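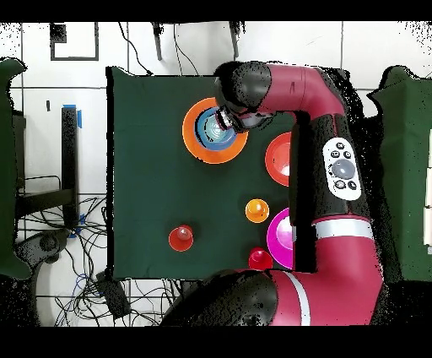 Jornalismo de celebridades — Notas de aula
Aula 7: A notícia de namoro e o que ela afirma
21 de setembro de 2021

Bom dia a todos, e obrigada a quem mandou os recortes com antecedência (li todos, alguns no ônibus, e me diverti bastante). Hoje vamos olhar com calma para um gênero que muita gente lê e pouca gente estuda: a nota curta sobre um casal famoso, daquelas que saem no meio da tarde e às seis já estão em quarenta páginas diferentes.

Comecemos pelo verbo. Na revista Zodik, que usamos como corpus neste semestre, reunimos 64 notas publicadas em julho. Em 41 delas o verbo principal do título é "ser visto" ou "ser flagrado". Reparem como essa construção é cômoda para quem escreve: o redator afirma que duas pessoas estavam no mesmo lugar, e o leitor conclui sozinho que elas namoram. Se depois vier o desmentido, a revista não precisa corrigir nada, porque a palavra "namoro" só apareceu com ponto de interrogação.

E já que falei nele, o ponto de interrogação merece um parágrafo. "Novo amor?" é uma pergunta que o texto quase nunca responde. Peço que sublinhem, em cada recorte, a frase em que a resposta deveria estar. Vocês vão encontrar ali uma fonte anônima, uma legenda de rede social ou a lembrança do relacionamento anterior, que serve também para encher espaço — e isso eu digo com carinho, porque já fechei muita página assim.

Sobre as fontes, retomo a escala da aula passada:

1. Declaração da própria pessoa, gravada ou publicada em conta verificada.
2. Nota da assessoria.
3. "Pessoa próxima", sem nome, mas conhecida do repórter.
4. "Pessoa próxima" citada por outro veículo.
5. Comentário de fã.

O caso Madigan, que está na apostila a partir da segunda seção, é bom porque percorre a escala inteira de trás para a frente. A banda saiu em turnê, um comentário de fã falou em romance entre dois integrantes, um portal o repetiu como "pessoa próxima", e em dois dias a assessoria estava desmentindo uma coisa que nenhum repórter tinha apurado.

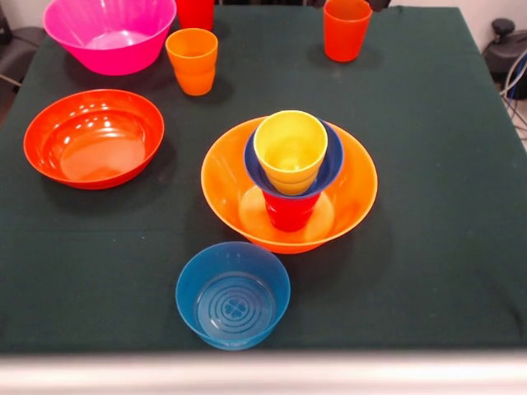

O desmentido, aliás, virou notícia também, e com mais leitores: a primeira nota teve 1.211 acessos, a segunda passou disso com folga. Guardem esse dado para a discussão, pois alguém sempre pergunta por que o veículo publica o que não confirmou, e parte da resposta está aí.

Passemos à privacidade. A pessoa pública tem vida privada, e o fato de estar numa calçada não encerra a conversa. Pensem em quem a acompanha: um namorado anônimo, um filho, uma amiga que não escolheu aparecer. Na redação, costumo sugerir que se leia a nota em voz alta imaginando essa segunda pessoa na sala. É um exercício meio antiquado, eu sei, mas já me fez cortar muita frase.

Para a próxima aula:

— Ler a terceira seção da apostila, inclusive as notas de rodapé.
— Escolher uma nota da Zodik e classificar cada afirmação conforme a escala.
— Reescrever a nota em até 1.000 caracteres, usando somente o que estiver nos níveis 1 e 2. Se sobrar muito pouco, entreguem esse pouco mesmo.

Tragam o trabalho impresso, com o recorte original grampeado atrás. Quem faltou hoje pode pegar a apostila na copiadora do térreo.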